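Kedivo Hand-Held Gripper: Set-Up Guide
Section 2. Planning Your Order 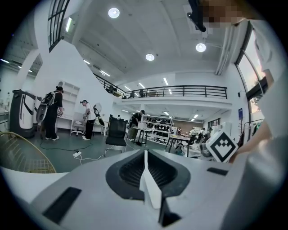 Work through this section before you send a purchase request. Changing an order after it ships costs more than adding to it beforehand.

1. Decide how many people will record at the same time. Order one gripper per person, plus one spare for every 6 in use.

2. Budget $2079 per gripper. The price includes the marker cube and one set of fingers. Shelving, tables and chairs are not included.

3. Measure the floor. Allow 70 square feet per station -- more if a robot will share the room.

4. List the outlets along each wall. Order power strips and floor cable covers together.

Caution: Do not run cables across a walkway without covers.

5. Send the completed form to Karla Arellano in Orders. Allow 27 working days for delivery.

Note: Replacement fingers are a separate line on the form. Sites that order in December should add them to the first request.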